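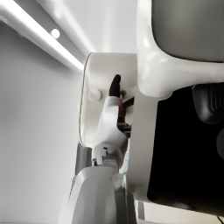
# 菜谱该把盐写成克

我做家常菜有十几年了，给朋友们写菜谱也写了八年。这些年收到的来信里，问得最多的一件事是盐。菜谱上写“适量”，对方做出来不是淡就是咸，于是写信来问适量是多少。我以前的回答是“尝一下再加”。现在我认为这个回答不负责任，菜谱里的盐应该写克数。

先说“适量”为什么会流行。老一辈人学做菜，是站在灶台边上学的，师傅抓一撮，徒弟看一眼，日子久了手上就有数。那时候“适量”两个字背后有一个活人在旁边纠正你。把这两个字原样印到纸上，旁边的人没有了，字还在，读的人拿它没办法。

Hidayah Nugroho 不同意我的看法。她教了很多年的家庭烹饪课，认为写了克数，学生就不肯再尝味道，秤说够了就是够了。她的担心我能理解，我也见过这样的人。可是一个从来没做过汤的人，尝了一口，并不知道自己尝到的东西离“对”还有多远。先给他一个靠得住的起点，他做上几次，舌头才会有参照。起点都没有，尝也是白尝。

## 勺子不可靠

有人说，不用写克，写“一小勺”就行了。我家里有三把小勺，买的时候都叫茶匙，舀出来的盐没有两把是一样的。盐本身也不一样，细盐密，粗盐松，同一把勺子，舀细盐和舀粗盐，咸度能差出一大截。去年我在 Brenderthorpe 的一次聚餐上做萝卜炖牛肉，用的是主人家的细盐，按我平时粗盐的勺数放，整锅都咸了，后来兑水，又把肉汤的味道冲没了。那一锅有 18 个人等着吃。

换成克就没有这个问题。粗盐五克和细盐五克，化在汤里是一样咸的。一台普通的厨房秤不贵，也不占地方，用起来比洗一套量勺还省事。

## 蔬菜也一样

盐以外，我对“胡萝卜两根”这种写法也有意见。菜市场里的胡萝卜，小的像手指，大的能顶三四根小的。Abílio Abreu 有一次照我的方子做胡萝卜浓汤，写信说太稠，勺子能立住。我问他用了多少，他说四根，方子上就是四根。我让他再买四根差不多的称一称，去皮以后 733 克，我自己做的时候用的是 500 克。

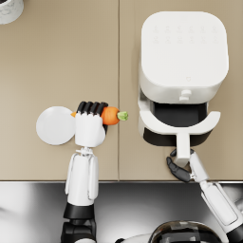
*胡萝卜，按重量写比按根数写准。*

从那以后，我的方子里蔬菜一律写去皮、去蒂以后的净重，后面再用括号注明大概几根，方便买菜的时候心里有数。只写根数的旧方子，我还在一篇一篇地改。

## 几种反对意见

第一种说法是，中餐讲究火候和手感，写成克就像做化学实验。火候确实写不成克，我也没有这个打算。炒青菜什么时候出锅，要看叶子的颜色，听锅里的声音，这些该用文字写的还是用文字写。盐有现成的单位可用，没有理由陪着火候一起含糊。

第二种说法是，每个人口味不同，写了也没用。Yurii Ivanyshyn 口味很淡，我的方子他一向只放八成的盐。他能放八成，前提是他知道十成是多少。我写“适量”，他就没有东西可以减。

第三种说法来自 Melati Nugroho，她说炒菜的时候锅里冒着烟，谁有空去称三克盐。这一条我部分接受。我的做法是开火以前把盐称在小碟子里，炒的时候直接倒。要是实在嫌麻烦，称过几次之后，记住自己常用的那把勺子舀自己常用的那种盐是多少克，以后用勺子也可以。前提是称过。

另外，酱油、豆瓣酱、咸菜这些东西本身带盐，各家产品咸度不同，光写盐的克数还不够。我现在的办法是，方子里有这类调料的，盐就先写一个偏少的数，再写明出锅前尝一次，不够再补。这里我和 Hidayah 的意见是一致的。

写方子的人多称一次，读方子的人就少倒掉一锅。我手上还没改完的旧方子，炖菜和汤先改，凉拌菜放在后面。谁家里有照我旧方子做咸了的，麻烦写信告诉我是哪一道，用的什么盐，我排到前面去改。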